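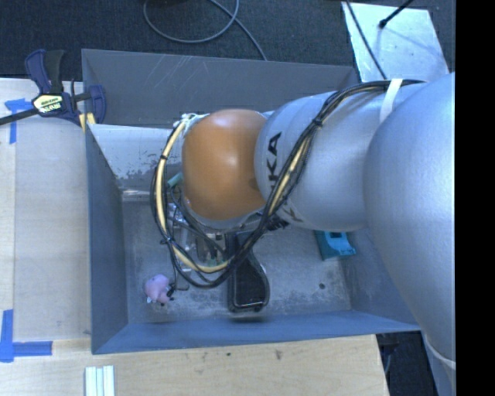

The Sinthorpe water talks

14/04/2019
Filed under: Local History, Old Disputes

I spent most of January reading the minutes of the Sinthorpe talks, which settled the reservoir argument between Erkau and Jimau when my parents were young. I grew up in Erkau and heard the argument mentioned all the time, usually by people who were still annoyed, but I had never read what was said in the room.

The quarrel was over 1,984 acres of bottomland between the two towns. Erkau wanted it flooded for a reservoir. Jimau wanted it left as pasture and wanted a fixed share of the river in dry summers. Both towns had lawyers. A judge had already sent them home once and told them to come back with something they could both sign.

They agreed to meet in Sinthorpe mainly because it belonged to neither side. It is 152 miles from the state capital, so the newspapers from there did not bother to send anyone. It had one hotel with enough beds, and the Grange hall next door had a furnace that worked. Erkau took the upstairs rooms and Jimau took the ground floor. The hotel served dinner in two sittings so the delegations would not have to eat together, and by the third night they were eating together anyway.

The minutes were kept by Brenda Insaurralde, a court stenographer borrowed for the week. She took down nearly everything, including the complaints about the coffee. Her copy is the one I read. The other surviving copy is in the Jimau library and is missing the last day.

Most of the first two days went to the agenda. Erkau would not discuss summer water until the land was settled, and Jimau would not discuss the land until summer water was settled. The chair was Rory Gourlay, a retired surveyor who had worked for both towns at different times. He let them go on like this until lunch on the second day. Then he proposed writing two separate agreements, with neither one taking effect until both were signed. It seems like an obvious idea now, but I have read the pages before it several times and I don't see anyone else getting close to it.

After that the talk turned to measurement. There was a long argument over where to put the gauge — upstream of the Quartey bridge or below it. The creek comes in just past the bridge, so the choice changed the numbers a good deal in a wet year and hardly at all in a dry one. Jimau's engineer, Wumpini Dankwa, kept pointing out that the dry years were the ones they were there to discuss. The gauge went upstream. It was moved once after a flood and put back the next year.

The final agreement created a smaller reservoir than Erkau had asked for and gave Jimau its summer share for 20 years, with a renewal clause. The families who had to move were paid, although the minutes say very little about them. They were not at the table. Two of their letters are folded into the back of the binder, and one is a plain request to know the date so the writer could decide whether to plant. I could not find a reply.

Growing up, I was always told that Erkau gave in. Reiko Katayama, who went to school in Jimau, was told that Jimau did. I sent her the scans and she read the whole thing in one evening, then called to argue about the bridge.

The Grange hall is still there but the hotel is a parking lot. If anyone has the seating plan mentioned on page two, or photographs from that week, I would like to see them. I will type up the Quartey section next, as it is the hardest to read in the scans — the ribbon was going.

Shares: 20
Comments: 2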